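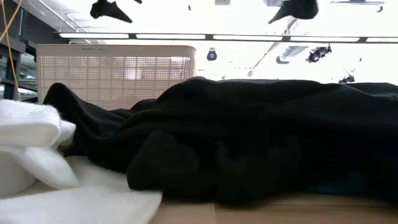 The black had to be done by Friday, and the white had to be kept away from it, which in a workroom with one good table was asking rather a lot.

Lieselotte Fuchs had been folding since breakfast. She had taken the table over from her aunt along with the shop, the button drawers and a ginger cat who had since moved in with the baker, and in 42 years she had never found a better way of sorting cloth than tipping all of it out and looking at it until it made sense. Today it was slow to make sense. The black lay in hills. It was curtain stuff from the old theatre at Branis, sent down in tea chests on the Goltent bus, and it swallowed the light so thoroughly that you could put down your scissors beside it and lose them for the rest of the afternoon (she had, twice). The white was fluffy and good-natured and got everywhere. It was meant for the snow.

"Is there always snow?" asked the girl, whose name was Minna and who had come to help with hems and had so far mostly helped with biscuits.

"In the second act, always," said Lieselotte. "My aunt's snow was bed sheets. Then there was a year they had cotton wool, and the bear breathed some in, poor man, and sang the whole finale with his hand over his mouth. So now it's this, and please don't shake it near the black."

Minna didn't shake it. She stroked it flat with the side of her hand, very gently, and then she stroked the black to be fair, and stood there holding a corner of it.

"There's something in the hem," she said.

Lieselotte came round the table, wiping her glasses on her apron, and felt along the seam where the girl was pointing. Curtains had weights in them, of course, little lead ones like flattened peas, and she was about to say so, and to go on and tell her about the time at Kumsa when the weights had come out in the middle of a love duet and rolled one after another into the orchestra. But it was too soft for a weight. She unpicked 15 stitches, apologising to each of them under her breath, and drew out a piece of paper folded as small as a stamp.

It was a ticket for the upper circle, seat 50. On the back, in pencil gone silvery, somebody had written: Sewn by me, and I was happy that day, it rained and we had plum cake.

They read it several times. Minna wanted to know who, and when, and whether there was a name, and Lieselotte said no, no name, and turned it over again in case one had turned up.

"Shall we keep it in the button drawer?"

Lieselotte thought about it, looking across at the hills of black and the drift of white beside them, and all the hemming still to do. Then she threaded a needle, held it up to the window to be sure, and handed it over.

"Put it back where it was," she said. "Small stitches. And find me a pencil and another bit of paper, would you, and then you can cut us both some cake."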